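Category: Talks / Data Collection

Speaker notes – Gathering grasp examples with hand-held grippers

Slide 1. Scope
Cover collection only. Training gets one line at the end. State up front that Kisitz is the task set, Hulidix is the recording pipeline, and the numbers are from the August round.

Slide 2. Why hand-held
The operator moves the fingers directly. Finger geometry on the tool matches the finger geometry on the arm, so the width signal carries over with one offset. No teleoperation lag in the data. Cost: the operator's wrist can reach poses the arm can't. We filter those afterward. Say "filter" and move on, details are on slide 6.

Slide 3. Thin and soft items
Rigid objects were mostly solved by the first round. The hard group is anything that folds: masks, tissues, socks, small towels. Two problems. First, the closing width says very little about what is between the pads. Second, layers stick together, and a grasp meant for the top item may bring the next one with it.

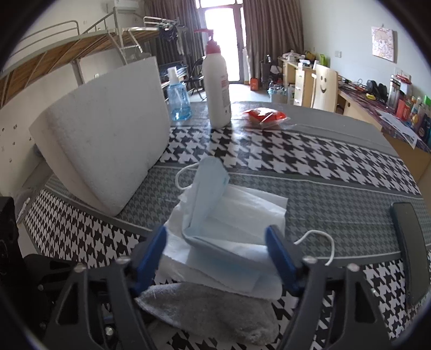 Labeling rule for multi-item grasps: the label goes on what is held at lift, whatever the operator intended. Intent is stored in a separate field. Early on we merged the two fields and had to relabel 190 episodes. Pause here, someone usually asks about this.

Slide 4. Session protocol
Start with fingers fully open, clear of the pile. Hold still for two seconds. Approach, close, lift, place, open. One attempt per episode, including failed ones. Do not tidy the pile between attempts unless an item leaves the table. Patterned tablecloths stay on – plain surfaces gave us a model that found edges by contrast and little else.

Slide 5. Two devices
Each gripper records its own stream. Clocks are synced at session start and checked at the end. If drift is over one video frame, the session is dropped. Both tools stay in the log even when only one is moving, so the idle one gives us a second view of the same table.

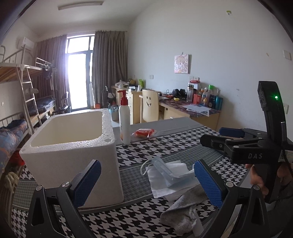 Background clutter is left as it is. Gwynne, the earlier set, was shot in a lab bay and transferred poorly to lived-in rooms. Narside rooms were added for that reason. Mention that lighting from windows changes over a session and we do not correct for it.

Slide 6. Yield
2,082 episodes recorded. 553 involved at least one fabric or paper item. Of those, 398 passed the pose filter and the sync check. Most rejections were wrist angle. Read the numbers slowly, they are not on the slide.

Slide 7. Open items
Contact onset is still marked by hand. Policy trained on the filtered set only. Comparison with the unfiltered set is running. Skip if under three minutes left.

Contact: talks desk, Hulidix project | Back to top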